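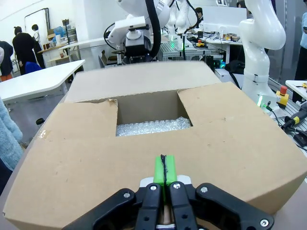 4. Packing the unit in its carton

This section applies to the Pirus bench display unit, part 519, when it is returned for service or moved to another site. It replaces the packing sheet dated 24 Apr 2018. Read it through before opening the carton.

4.1 What you need

Velard single-unit carton, or a corrugated carton of the same inside size
Clear bubble wrap, small bubble, width 500 mm
Brown packing tape, width 60 mm
Scissors or a safety knife
Return label (supplied in the document wallet)

NOTE: The carton may be used again if the walls are firm and the corners are square. Small scuffs, creases and old tape residue on the flaps do not matter. Do not use a carton that has been wet or has a split along a wall fold.

4.2 Preparing the carton

1. Stand the carton on a flat table with clear space on every side. The flaps need room to lie open.

2. Check that the bottom is taped along the full length of the centre seam. If it is not, turn the carton over and apply one strip of tape, carried at least 60 mm up each end wall.

3. Open all four top flaps and fold them outwards. Run a hand along each fold so that the flap stays back. A flap that springs inwards will catch on the wrap when the unit is lowered.

4. Remove old labels from the outside of the carton, or cover them completely.

CAUTION: Do not cut the flaps shorter to make them lie flat. The carton relies on its flaps for stiffness once it is closed.

4.3 Wrapping the unit

5. Switch the unit off, disconnect the mains lead and leave it to cool. Pack the lead separately.

6. Lay the bubble wrap on the table with the bubbles facing up. Place the unit face down at one end.

7. Roll the unit in the wrap until every face has two layers. Fold the ends over as you would a parcel and hold them with a short piece of tape. Tape must touch the wrap only, never the casing.

8. Lower the wrapped unit into the carton with both hands. Press the wrap down lightly with a flat hand to seat the unit on the bottom.

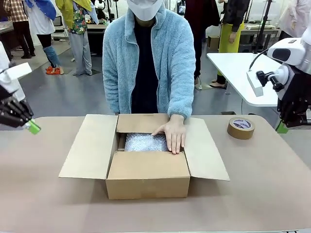 Fig. 4-2. Pressing down the bubble wrap, flaps open, tape to hand.

9. Check that no part of the wrap stands above the top edge of the walls. If it does, lift the unit out and fold the ends again. Forcing the flaps down over a raised wrap puts the load on the front panel.

NOTE: Press with the palm. Fingertips burst the bubbles and leave a thin spot.

4.4 Filling the gaps

10. Look for space between the wrapped unit and the walls. The unit is narrower than the Velard carton and will normally come to rest nearer one side.

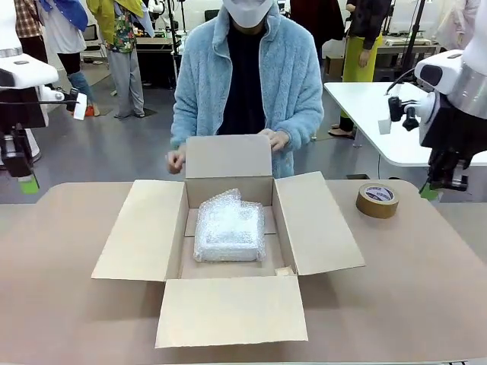 11. Fill each gap with folded bubble wrap or spare packing material, working down to the bottom corners first. A piece placed only at the top will drop during transport.

12. Tuck in any loose folds of wrap. Bunched wrap on one corner may be flattened and used as part of the filling on that side.

13. Hold the carton by two opposite walls and move it gently from side to side. If the unit shifts, add more filling and repeat the check.

CAUTION: Do not use loose chips, shredded paper or newspaper. Dust from these materials enters the vents, and the cleaning is charged to the sender.

4.5 Closing and sealing

14. Place the packing list on top of the wrap, printed side up. Put the mains lead beside it in its bag.

15. Fold the two side flaps inwards first. They should come down under light hand pressure and lie level.
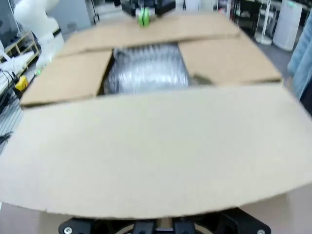
16. Fold the back flap down over the side flaps, then the front flap. A rough or slightly uneven flap edge is acceptable provided that the tape can bridge it. If there is a gap at the centre wider than the tape, use a different carton.

17. Hold the flaps closed and run one strip of tape along the centre seam. Carry it at least 60 mm down each end.

18. Apply a second strip across each open end of the seam to form an H. Rub all tape down firmly.

19. Fix the return label to the top face, clear of the seam. Do not put clear tape over the bar code.

4.6 Storage and dispatch

Packed cartons are to be kept upright in a dry room. Do not stack more than two high. Cartons stored since November or earlier should have their tape checked before dispatch, as it may lift at the ends.

Returns are collected by Khoury from the address on the service form. Cartons for the Druninley depot must also carry form 387, fixed to the end wall in a document pouch.

Damage caused by packing that does not follow steps 7 to 18 is not covered by the service agreement. For unpacking, see section 5.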